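Home | Grants | Projects | Reports | Library | Contact

Ukora Small Works Fund
Progress report: The Drawer Project, Zilier Street workshop
Submitted 2026-02-03

Grant awarded: $2,000
Spent to date: $840

1. Where we are

You gave us money to put a community workshop's small parts in order, and the small parts have resisted. We are past the halfway point on the work and a little under it on the spending, a combination I don't expect to see again in my lifetime, so I am putting it in the first paragraph.

To recap for anyone at the Fund who did not read the application (it was long, and I wrote it): the Zilier Street workshop has one wall of shallow drawers, inherited with the lease from a dental supply business. There are 40 of them. They held screws, fuses, drill bits, hose washers, dead batteries, keys to nothing, and in one case a complete set of someone's coasters. Members who needed an M4 screw would go through nine drawers, give up, and drive to the hardware store, where they would buy a bag of M4 screws, use two, and put the rest in a tenth drawer. This is how we came to own so many M4 screws.

The plan was to sort the lot, throw out what could be thrown out, and fit every drawer with a divided tray so that the sorting would survive contact with the membership.

2. Sorting

Sorting is done. It took four months of open evenings instead of the two I promised, mostly on account of the washers. Washers look alike until you care about them. We ended up with a gauge board, a muffin tin and a house rule that anything unidentified after one minute goes in the jar. The jar is now a bucket.

We began with a list of 252 categories, drawn up over a winter by people with strong views about fasteners. That list has been retired. It distinguished between "brass, slotted, short" and "brass, slotted, shortish." The working list fits on two sheets of paper and is taped inside the cupboard door, where it has already been corrected in three colors of pen.

Scrap metal went to the yard and earned us enough for coffee. Batteries went to the county drop-off. The coasters are on the coffee table and remain unclaimed.

3. Trays

We started with bought trays. The Baxter catalog has a perfectly good line of drawer inserts, and we ordered a trial batch in June. They were well made and slightly too wide. Dental supply drawers, we have learned, conform to no standard known to office furniture, and a tray that is an eighth of an inch too wide is exactly as useful as one that is a yard too wide. The batch went back, less shipping. You will find the shipping in the budget table under "Lessons."

So we moved to our own pattern, which is called the Suvham tray after the member's boat on which the first one was tested. It is a square tray with raised outer walls and fixed dividers, and two trays sit side by side in a drawer with room to get a fingernail in and lift one out. The fingernail was a late addition to the specification. The first pair had to be removed with a suction cup.

We went through several arrangements before settling. Four equal compartments looked tidy and held nothing longer than a thumb. Two long ones held everything and sorted none of it. Six small ones pleased the person who drew them. The version we have adopted has three compartments: two small ones stacked on the left and one tall one running the full height of the right side. Screws and their nuts go on the left, and whatever is long and awkward goes on the right, whether that is drill bits, hex keys, cable ties or the good pencils.
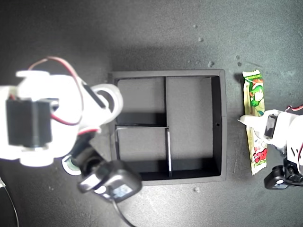 The three-compartment tray on the bench, before filling.

Black was a matter of some debate. One camp held that a dark tray would swallow black screws whole, and that camp was right. The other held that a pale tray would look filthy within a week, and that camp was also right. We went with black, and the black screws have been given a paper liner, which everyone describes as temporary.

Dividers are fixed in place. We tried sliding ones, and within two evenings every slider had migrated to one end and the contents had merged. I recommend fixed dividers to any organization whose members are human.

4. Fitting out the drawers

The top half of the wall is fitted and in use. These are the drawers people reach without bending, so they were always going to be the test. Wood screws, machine screws, nuts, fuses, picture hooks and the better drill bits all have a place, and most of them are in it most of the time. I check at closing. On a good evening I move a handful of things. On the evening after the bicycle clinic I moved a great many things, and also found a sandwich.

The bottom half is sorted but sitting in margarine tubs, inside the drawers, waiting for trays. The tubs have been surprisingly popular. There is a small movement to keep them, on the grounds that they have lids and were free. I have noted the view and ordered the rest of the tray material.

Labels are the weak point. We printed a full set on the workshop's label maker, and the adhesive let go as soon as the heating came on. For several mornings the floor in front of the drawers was a carpet of little white strips reading WOOD SCREW 1 IN. We now use card slipped into the brass holders that were on the drawer fronts all along. I would like it recorded that the holders were mentioned in the original application as "a period feature."

5. What the members think

We put a comment book by the drawers. It has drawn more opinions than anything else in the building, including the thermostat. A fair selection:

"Found a fuse in under a minute. Felt suspicious."

"Why are the hooks above the nails. Nails come first."

"Please bring back the drawer with everything in it."

That last request has been granted. The bottom right drawer is officially the drawer with everything in it. It has no tray and no label, and it takes a surprising amount of pressure off the other drawers. We did not plan for it in the application and would like your approval after the fact.

The trips to the hardware store have fallen off, judging by the petty cash envelope, which used to be full of receipts for M4 screws and is now full of receipts for milk.

6. Money

Budget table, to date:

Tray material and prototypes: $430
Card, liners, label tape: $85
Gauges and sorting gear: $140
Bench lamp for the sorting table: $120
Lessons: $65
Total: $840

The lamp was not in the original budget. Sorting washers by the old ceiling light was producing headaches and a fair number of metric washers in the imperial drawer. We moved the cost from the line for "signage," which the card holders had made unnecessary. If the Fund would prefer the lamp to be called signage, I can put a sign on it.

The remaining money is committed mainly to trays for the lower drawers, with a set-aside for replacements. Trays do get stepped on. I had not thought a tray in a drawer could be stepped on, and two have been.

7. What went wrong, briefly

The schedule, as above. The Baxter order, as above. The labels, as above.

We also lost most of a month to the question of whether hose fittings belong with plumbing or with garden. They now live with plumbing, and a card in the garden drawer says so. A second card, in another hand, disagrees.

8. Next period

Fit the lower drawers, beginning with electrical, which is the worst of the tubs. Replace the remaining printed labels. Go through the bucket one final time and then stop looking in the bucket. Write up the tray pattern with measurements so that other groups can adapt it, with a warning in large type to measure their drawers before doing anything else, including reading the rest of the write-up.

We would also like to run two open evenings on sorting a home workshop. Several neighbors have asked, usually in a lowered voice. There is no added cost apart from coffee, and the scrap yard has covered that.

9. Requests to the Fund

One: approval to keep the drawer with everything in it.

Two: permission to move the unspent signage money to trays for the rolling cart, which has four drawers of its own and has started to attract M4 screws.

Three: the reporting form asks for "number of lives changed." I have left it blank and would be grateful for advice.

Submitted by the workshop coordinator, Zilier Street

Related reports
- Zilier Street: application and first budget
- Repair evenings, year-end report
- Tool library shelving: final report
- A new bench for the bicycle clinic
- How to fill in the Small Works reporting form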